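4.3 Recording a task by hand guiding or remote control

The Kedel arm can copy a task you show it. How well it copies depends on how you show it, and the claim in the Jullden brochure that one good demonstration is enough should not be believed. Plan on 60 for a simple pick and place. We needed 99 before the copied motion was worth testing, and even then we kept a hand near the stop button.

1. Open Limsakul and choose New Task. Give it a name you will still understand in March.
2. Choose Hand or Remote. Do not mix the two in one task. The software allows it, but the results are poor.
3. Check that the overhead and wrist views are both live. A frozen view gives no warning.
4. Set out the objects. Move them a little between takes, or the arm will learn the table and ignore the object.
5. Press Record, do the task at an even pace, and press Stop. Long pauses get copied too.
6. Play back each take in both views. Delete any take where the wrist view does not show the grip - the quality score beside it is not a safe guide. We have seen a dropped object score 77.

CAUTION: Keep your fingers out of the gripper in Hand mode. "Soft grip" is a setting, not a guard.

Views from a task with a ketchup bottle and a toy oven: 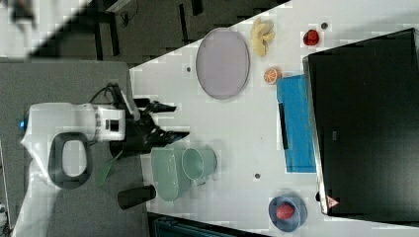 Fingers open over the table.
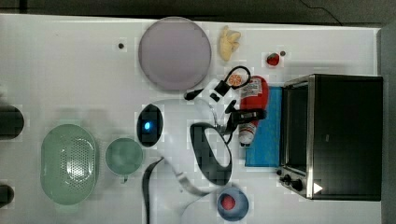
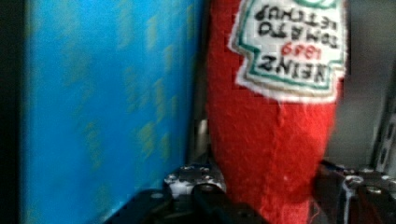
Wrist view, with the neck of the bottle between the fingers.

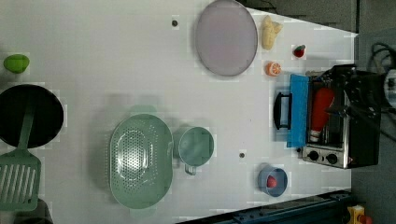

Overhead view, bottle inside the oven.

7. Export the takes you kept to Drunireck. If error 113 appears, restart the export from the first take. The Resume button skips files.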